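How to wash a soft toy that was never meant to be washed

Somewhere in your home there is a toy that has been dragged, chewed and slept on for years, and it now smells like the inside of a flask. Its owner is fine with this. You are not, which is why you're reading a laundry page at whatever time it is.

I wash soft toys for a nursery and for anyone on my street who catches me at the gate. I have ruined 2 of them in my life, and one still gets mentioned at parties. What follows is the method I use now.

Before you start

Read the label, if there is one. Most have been sucked blank or cut off. If yours survives and says surface wash only, believe it the first time and skip to the sponge method further down.

Squeeze the toy all over. You are feeling for a music box, a squeaker, a battery pack or beans. Beans made of plastic can go in water. Beans made of actual beans cannot, unless you want soup and then a plant. Anything with a battery comes out through the back seam or doesn't get bathed.

Tug the eyes, nose and any ribbon. If something wobbles, sew it down first. Loose eyes come off in the wash and you will find them in the filter in January.

Then test the colour. Wet a white cloth, press it on the belly for a minute, and look. A faint tint is normal. If the cloth looks like the toy, use cold water only.

What you need

A bowl wider than the toy is fat. Short plush doesn't need a bath's worth of water, and a salad bowl will do if you own up before the next salad.
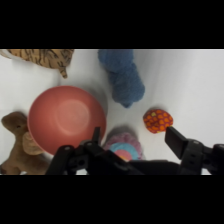 Something mild to wash with. I use Milta flakes, a level spoonful, dissolved in warm water before the toy goes anywhere near it. Baby shampoo is fine. Washing-up liquid works too, but you'll be rinsing until you retire.

Two old towels, a soft toothbrush and a clean cloth. Not the cloth from the kitchen tap. You know the one.

The full bath method

1. Fill the bowl with water you'd happily put your wrist in. Any hotter and the fur goes crisp.

2. Push the toy under and hold it there until the bubbles stop. Do this out of sight of its owner.

3. Squeeze, don't rub. Press the water through the body a dozen times or so. It will go grey. It may go a colour you'd prefer not to discuss.

4. Use the toothbrush on paws, snout and ears, always in the direction of the fur.

5. Change the water and repeat until it stays clear. My record is 4 bowls, for an elephant called Van Beek who had been in a pond.

6. Roll the toy in a towel and kneel on it. Unroll, move to the second towel, kneel again. Never wring it, or the neck stuffing ends up in the legs and it will nod at you forever.

The sponge method

For the surface-wash-only crowd, and anything stuffed with straw or with something electrical you can't get out. Whisk your soapy water until it's mostly froth. Pick up the froth on the cloth, leaving the water behind, and work over a small patch at a time. Go over each patch again with plain water, with the cloth folded small and wrung out hard.
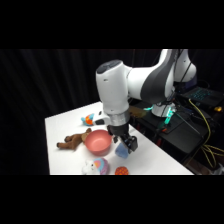 Drying

The bit everyone rushes. A toy that feels dry on the outside can be a swamp in the middle, and it will let you know within the week. Lay it on an airer near a window and turn it morning and night. Allow two days for a small one and longer for anything with a proper belly.

No radiators and no oven (yes, someone asked). A hairdryer on cool is all right if there's a bedtime emergency. Brush the fur while it's still slightly damp and it will come up much softer.

If it still smells

Put it in a bag with a few spoonfuls of bicarbonate of soda, shake, leave overnight, brush off outdoors. My neighbour Miroslava Hnatiuk swears by the freezer instead. I tried it with a rabbit and it came out smelling of peas.

Last updated 8 November 2020, mostly to add the thing about beans.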